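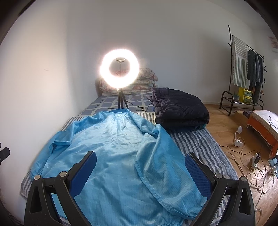
Workshop notes / Grippers

I had three days with the two sets of pads before one set had to go back to Siriporn Wannasri, so I decided to do the comparison with clothes only. Rigid things I have tested enough. A cup is a cup, and every pad I own can hold a cup. Clothes are where my demonstrations go wrong, and in August I lost almost a full evening of recordings to one slippery sleeve.

The tool is the same hand-held gripper I wrote about in spring, two fingers on a linkage, with the camera looking down over the fingers. The body is black plastic and I did not change it. What I change is only the pads on the inner side of the fingers. The first set is the blue one with the fine diamond mesh. The second set is smooth gray silicone from Sendex, softer, and a little thicker, so that the fingers close earlier than you expect.

For the garment I chose the light blue work coat, the kind with the thin dark grid that people wear against static. It is the hardest cloth I have at home. It is thin and shiny, it slides over itself, and the elastic at the cuff pulls the end of the sleeve into a small ball. A cotton T-shirt forgives you. This coat does not.

The task was simple to say. The coat is spread loosely on the bed, I take one sleeve by the cuff, fold it over the back, then the other sleeve, then I fold from the bottom up to the collar. I did 90 folds in total, half with each set. Before each fold I shook the coat and dropped it again, because if I lay it out nicely I am only testing my own laying out.

First the blue pads. The mesh holds the shiny cloth much better than I thought it would. When I pinch a single layer at the edge, it stays. With the cuff it is even easier, since the gathered elastic gives the mesh something to bite. The problem comes when I want to let go. In some folds the cloth stayed on one pad for a moment after I opened, and the sleeve I had just put down came up again with the finger. On video this looks terrible, and I suppose a policy would learn it as a part of the movement. I found that opening wide and waiting one breath before lifting is enough. I failed with the blue pads in 2 folds, both at the collar, where the cloth is double and I pinched only the upper layer.

Now the gray pads. They release very clean, there is nothing to complain about. But they slip. I had 10 failed folds with them, and nearly all were the last step, when the whole lower half of the coat hangs from one pinch. You squeeze harder, the silicone bends, and the cloth goes out slowly at the side. Zulkifli Entili told me that I should wipe them with alcohol between folds, and I did so for the second half. It became better, but I don't want to wipe a pad after each demonstration when the plan is to record 1,000 of them.

A few words about the light, because two readers asked after the last post. I use a ring light on a small tripod, standing on the bed in front of the pillows. It is too strong when the camera looks straight at it, I know this. The pillows behind partly disappear in white, and the shiny coat makes highlights on every wrinkle. I tried the last folds of the second day with the light turned down to the lowest step, and I prefer it, the folds in the cloth are easier to follow. Next time I will start like this. Zulkifli thinks I should leave it different each time so that the data is not too clean. He may be right, but for comparing pads I want only one thing to change.

The wide lens takes in much more than the bed, of course. The quilt, the clothes rack, the cables on the floor, all of it is in the recordings. I moved nothing between the two sets of pads – also for the reason of changing only one thing.

One more observation, about the hand and less about the pads. With the gray set I was squeezing so much that my thumb was tired after twenty folds, and tired folds are bad folds. With the blue set I hold the trigger lightly. If I had counted only failures I would have missed this, and for long recordings it matters more to me than the slow release.

So the blue ones stay on, and the gray ones went back to Siriporn yesterday with a note. She has a third kind coming from Ulolholm, with ribs across the pad, and promised to lend me a pair when they arrive. I am curious if ribs would catch the pinstripe cloth or just leave marks in it.

What is still open: the padded quilt. I tried it five times at the end of the last evening with the blue pads and could not fold it well even once. It is too thick for the opening when you take two layers, and with one layer the weight pulls everything down. Perhaps it needs two grippers, one in each hand. Zulkifli has a second one, and I have already asked.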